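Kirville Flooring Terms, version 4

A word list of 324 trade terms for floors and floor care, gathered from store catalogs in Kirville and Trarnthorpe. Each row has a term, a short meaning and a source code. 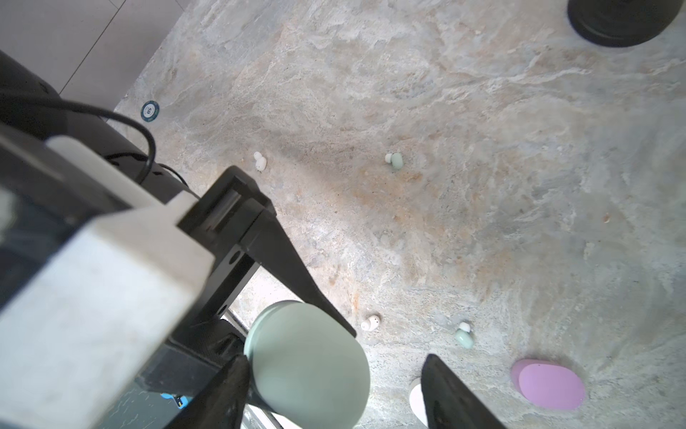 Category: Stone and stone-look

Marble patterns take up 32 rows. Vein and swirl names vary by seller – we kept every spelling.

Files are plain text, UTF-8, one term per line. Rows marked D come from the Driten catalog.

Last updated 2022-03-02.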